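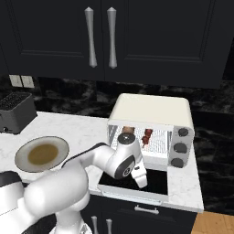
Publicações > Cadernos de Habitação e Manutenção > Artigos > Texto integral

Imprimir | Enviar por e-mail

4. Acabamentos de cozinha e pedidos de manutenção no parque arrendado de Plilanach

4.1. Âmbito e fontes

A presente secção trata da relação entre os acabamentos instalados nas cozinhas do parque de Plilanach e o volume e a natureza dos pedidos de manutenção apresentados pelos arrendatários. As secções anteriores ocuparam-se da estrutura dos contratos e da distribuição dos encargos entre senhorio e inquilino; retoma-se agora a questão do ponto de vista do registo técnico, isto é, daquilo que foi comunicado, classificado e executado.

A fonte principal é o livro de ocorrências mantido pela Brarnovgate, entidade gestora do conjunto, que nos foi facultado sob condição de anonimato dos agregados. O livro reúne 2748 pedidos relativos a cozinhas, apresentados por telefone, por formulário em papel ou ao balcão da portaria do edifício Melnychuk. Os pedidos dizem respeito a 249 fogos, todos com cozinha compacta aberta ou semiaberta para a sala. Foram excluídas as ocorrências que afetavam simultaneamente a instalação sanitária, por não ser possível separar, na descrição do técnico, a parte do trabalho executada em cada compartimento.

A segunda fonte consiste em 35 entrevistas semiestruturadas a arrendatários. O guião abordava a rotina de limpeza, a perceção do estado dos acabamentos, a experiência com o serviço de reparação e as alterações feitas por iniciativa própria. As entrevistas foram realizadas na habitação sempre que o entrevistado o permitiu e, nos restantes casos, na sala de condomínio do edifício Melnychuk.

4.2. Classificação das ocorrências

A classificação original da Brarnovgate revelou-se insuficiente para os fins do estudo. O código «cozinha, diversos» abrangia situações tão distintas como a substituição de uma dobradiça, a remoção de silicone degradado e a deslocação de um técnico para confirmar que uma mancha não correspondia a uma infiltração. Procedeu-se, por isso, à releitura integral das descrições e à atribuição de uma nova categoria a cada pedido. As categorias adotadas foram: ferragens e portas; juntas e vedações; tampos; revestimentos verticais; ponto de água; ponto elétrico; verificação sem intervenção.

Esta última categoria merece nota. Corresponde às visitas em que o técnico se deslocou, observou e nada executou, por considerar que o elemento se encontrava em condições de uso. Na contabilidade da entidade gestora, tais visitas eram lançadas como concluídas, sem distinção face às reparações efetivas. Para o arrendatário, porém, a visita sem intervenção representava com frequência um pedido recusado, e assim foi descrita em várias entrevistas. Uma arrendatária com longa permanência no conjunto resumiu a situação nos seguintes termos: «Vieram, olharam e foram-se embora; no papel ficou que estava resolvido.»

A releitura permitiu ainda detetar pedidos repetidos para o mesmo elemento. Optou-se por mantê-los na base de dados, ligados entre si por um número comum, dado que a repetição constitui em si mesma informação sobre a qualidade da resposta.

4.3. Acabamentos claros e acabamentos escuros

O programa de renovação de Plilanach previa duas paletas. A primeira, aplicada nos edifícios mais antigos, assentava em portas brancas e revestimento cerâmico claro. A segunda, introduzida com o catálogo Gindia, combinava armários superiores muito escuros com pedra escura de veio marcado na parede e tampo claro (Figura 4). A escolha entre uma e outra não coube aos arrendatários e decorreu do calendário das empreitadas, o que reduz, sem eliminar, o risco de a comparação refletir preferências dos agregados.
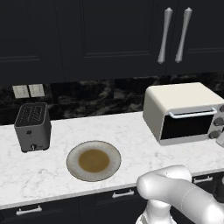

Figura 4. Paleta escura: armário superior de portas com almofada rebaixada, puxadores verticais prateados e revestimento em mármore escuro. Imagem gerada por computador.

Os pedidos relativos a revestimentos verticais distribuem-se de modo desigual entre as duas paletas. Nos fogos de paleta clara predominam as queixas sobre juntas: escurecimento, destacamento da argamassa, dificuldade em devolver à superfície o tom original. Nos fogos de paleta escura as juntas quase não são mencionadas, e ganham peso as queixas sobre depósitos calcários e marcas de gordura visíveis sob luz rasante. Em nenhum dos casos a descrição do técnico permite concluir que a durabilidade do material tenha sido posta em causa.

A diferença observada respeita, portanto, sobretudo à legibilidade do desgaste. Uma superfície clara denuncia a sujidade acumulada nas descontinuidades; uma superfície escura e lisa denuncia o resíduo deixado pela própria limpeza. Vários entrevistados da paleta escura referiram ter alterado o produto utilizado, ou passado a secar a pedra com pano depois de a lavar, prática que não constava da brochura entregue com as chaves. A brochura limitava-se a recomendar «produtos neutros», expressão que os entrevistados interpretaram de formas diversas. Alguns tomaram-na por sinónimo de produto sem perfume.

O veio da pedra introduz um fator adicional. Em duas entrevistas foi relatada a apresentação de um pedido por suspeita de fissura que a visita técnica veio a identificar como desenho natural do material. O caso inverso, o de uma fissura tomada por veio e comunicada tardiamente, não surge no livro de ocorrências, mas seria, por natureza, difícil de detetar por esta via.

4.4. Ferragens e portas

A categoria mais numerosa em ambas as paletas é a das ferragens e portas. As descrições repetem-se: porta desalinhada, dobradiça com folga, puxador solto. A reparação é de curta duração e não exige material de substituição na maior parte dos casos, mas obriga à marcação de visita, à presença do arrendatário e à abertura de ficha.

O procedimento em vigor agrupava as visitas por edifício. Daí resultava que um puxador solto aguardasse, nos edifícios de menor dimensão, até existir um número suficiente de pedidos que justificasse a deslocação da equipa. Parte dos arrendatários contornou a espera com meios próprios. As entrevistas registam apertos feitos com faca de mesa, parafusos substituídos por outros de comprimento inadequado e, num caso, a remoção definitiva da ferragem. Estas intervenções explicam provavelmente uma fração dos pedidos posteriores por dano na face da porta, embora o livro não permita estabelecer a ligação com segurança.

Importa distinguir aqui entre a frequência do pedido e o seu custo. Os pedidos de ferragens são muitos e baratos; os de tampo são raros e dispendiosos. A entidade gestora orientava a previsão anual pelo custo, e os arrendatários avaliavam o serviço pela frequência. Grande parte do desacordo documentado na secção 3 decorre desta diferença de critério.

4.5. Sazonalidade

O número de pedidos diminui em agosto em todas as categorias, com exceção do ponto de água. A redução coincide com a ausência de parte dos agregados e com o funcionamento da portaria em horário reduzido, até às 13h00. Não é possível separar os dois efeitos com os dados disponíveis. Em setembro verifica-se uma recuperação, mais acentuada nas juntas e vedações, que os técnicos consultados atribuem ao regresso simultâneo dos arrendatários e à observação mais atenta da casa depois de um período de ausência.

4.6. Limitações

O livro de ocorrências regista pedidos e não estados. Um fogo sem pedidos pode corresponder a uma cozinha em bom estado, a um arrendatário que repara por si ou a um arrendatário que desistiu de comunicar. As entrevistas confirmam a existência das três situações, mas a sua dimensão não autoriza estimativas de proporção.

Acresce que quase 200 pedidos não contêm descrição suficiente para atribuição de categoria. Foram mantidos no total e excluídos das comparações entre paletas. A leitura dos formulários em papel ofereceu dificuldades particulares, quer pela caligrafia, quer pelo hábito de remeter para um pedido anterior sem indicação do respetivo número («o mesmo da outra vez»).

Por último, os edifícios com paleta escura foram renovados mais recentemente. A comparação apresentada em 4.3 incide sobre a natureza das queixas e não deve ser lida como medida do desempenho relativo dos materiais, questão que exigiria um período de observação equivalente para os dois grupos. A secção 5 examina a brochura de entrega e as alterações de redação propostas à Brarnovgate.

Contacto da redação | © Cadernos de Habitação e Manutenção. Todos os direitos reservados | Voltar ao topo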